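The joiner who fits out rooms for Rollbridge in Okport bought the old window for 90 pounds and kept its white bars. "People want light on a desk," he said. "They'll forgive you a draught."

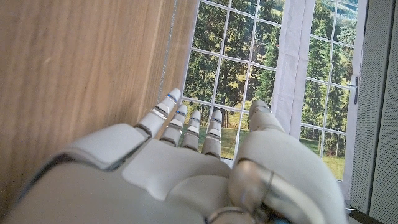 Not everyone would, came a voice from the doorway, and the curtain had better be a thick one by November.

He agreed about the curtain. The glass stays single for now.

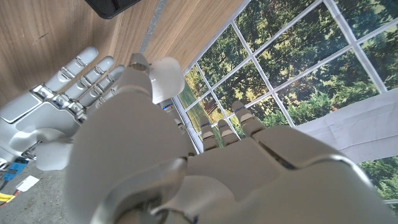 By the window at Rollbridge, Okport

Desks are the larger part of his trade, and he likes them wide. The one here has a brown wood-grain top, with a rectangle marked out on it in tape. "Mark it first," he said. "I charge 200 for a second visit."

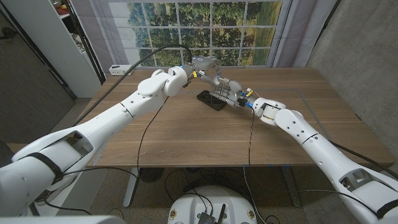

He starts at Zamora on Thursday, fitting shelves. The desk there has blue tape along the front too, though here it is only a few small pieces near the right. "I'd leave it on till the end," he said.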